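From: Anel Potgieter
To: Hesgate kitchen and table list
Date: October 9, 2024
Subject: Re: Re: tiled tabletop, yes or no?

Furukawa wrote:

> We are finally replacing the kitchen table and my other half has
> fallen for one of those white tiled tops. I remember you bought one
> and were very pleased with yourself. Are you still? I want to know
> about the grout, whether plates wobble, and whether it looks like a
> hospital. Also, what did you pay? The one at Eltent is 487 before
> delivery and I feel faint.

I was pleased with myself for the whole of one weekend, so your memory is good.

Taking your questions out of order. I paid 400 for mine, from Musia, and the delivery man put it down in the driveway and wished me luck. It weighs what a bathroom weighs. If Eltent's price gets it through the door and up a step, pay the 487 and count your blessings, because I had to bribe two nephews with pizza and one of them still brings up his back at Thanksgiving.

Grout. You have read the warnings and the warnings are fair. The tile itself wipes clean with a damp cloth and asks nothing of you. The lines between are where your dinners go to be remembered. Mine are a pale gray, which I chose over white on the theory that it already looked a little tired. I sealed it in the first week, then again after 13 months when I noticed that tomato sauce had stopped beading up and started moving in. The job takes 30 minutes with a small brush and a bad attitude, plus a night of eating off your knees while it cures. Do not let anybody sell you the applicator bottle with the little wheel. I have one, unused since its first outing, if you want to see what I mean.

Crumbs are the other thing. On our old oak table you could leave toast crumbs until lunch and they passed for grain. On white gloss every one of them reports for duty. We have become plate people as a result. Even a cracker gets a plate now. 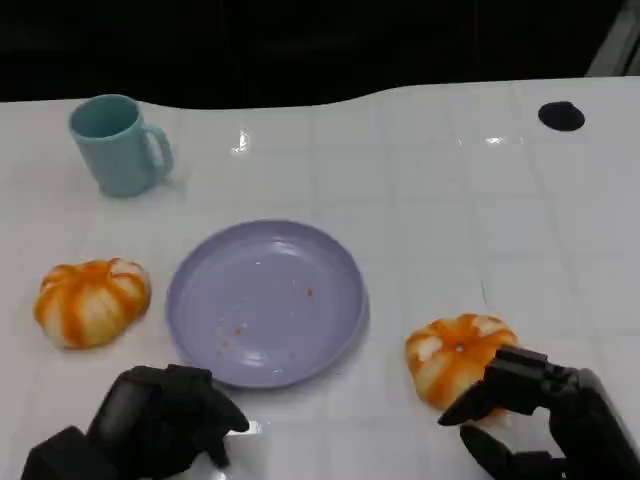

My tabletop, with crumbs where they belong. The pumpkin-shaped pair is seasonal.

You'll see it's shiny. I turned down the matte version because the sample in the store had a gray smear on it that the salesman couldn't shift with his thumb, and I took that as a sign. The price of gloss is glare. If you have a lamp right over the table you will be looking at that lamp all through supper, in duplicate. Try to hang yours off to one side, or get a shade that points the light somewhere more useful.

As for the hospital question, color fixes it. White dishes vanish on it and you do feel you ought to be wearing a paper gown, so the white set went to the top shelf and the odd ones came down. A lavender plate and a teal mug that I'd have called silly on the oak look quite deliberate on the tile. I now get compliments on dishes I kept out of laziness.

Wobble: none worth mentioning for plates and mugs. A plate is wide enough to sit across several tiles and doesn't notice the joints. Stemmed glasses I would watch, since the foot can find a grout line and lean on it. Writing by hand is the real nuisance. You want a magazine under the paper or your signature comes out with a hiccup in the middle. I have signed two birthday cards and a tax form that way, and only the tax people wrote back.

One more that you didn't ask. It's loud. Set a mug down with any feeling and everyone in the house knows your mood — felt pads on the fruit bowl helped, and I have learned to put my coffee down like a person with nothing to hide.

So would I buy it again? Yes, but in a smaller size, and with a third nephew. If you can hold off until November, Musia usually marks down the floor models. Take a straight edge with you and lay it across the top before you hand over any money. Mine has one proud corner tile that has been catching my sleeve ever since.

Come and lean on it before you decide. Bring your own mug if you're fussy about color.

Anel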